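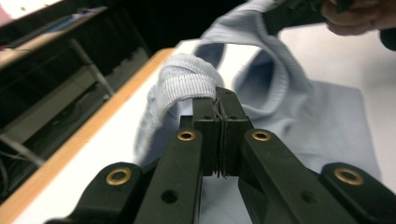 Ribbed cuffs on sweatshirt gone wavy, can they be fixed?
Posted in Laundry and Clothing Care, 13 August 2019

I have a few cotton blend sweatshirts that I wear for work at a warehouse in Montes. The bodies are fine, but the cuffs have gone loose and wavy and slide down over my hands. I push my sleeves up all day, so I guess that did it. I wash on warm and tumble dry on medium. Is there a way to tighten ribbing again, or do I have to cut the cuffs off and sew new ones on? I have a basic sewing machine and can do a straight seam and a zigzag.
- cleltuvent43

Victor Lema
Member, 639 posts
Try heat before you sew anything. Dip only the cuffs in hot water for a minute, squeeze them out in a towel, push the ribs together with your fingers and dry them on high. If the ribbing has spandex in it and the spandex has broken down, this won't last past the next wash or two. Check the care label first, as some blends shouldn't go in a hot dryer.

If that fails, replace them. Buy ribbing by the half yard and cut each new cuff at about three quarters of the sleeve opening, with the stretch going around the wrist. Sew it into a tube, fold it in half with the wrong sides together, mark quarters on both the cuff and the sleeve, and pin at the marks. Stretch the cuff to fit the sleeve as you sew. A narrow zigzag is fine. Leave the old cuff on until you have the new one cut, so you can compare the depth.

jollport
Just buy new ones, sweatshirts are cheap

menania_sews
Agree with Victor on the quarters. I'd add a ballpoint needle - a regular one can skip stitches on ribbing. Also wash the new ribbing before you cut it. I skipped that once and the cuffs came out too tight to get a hand through.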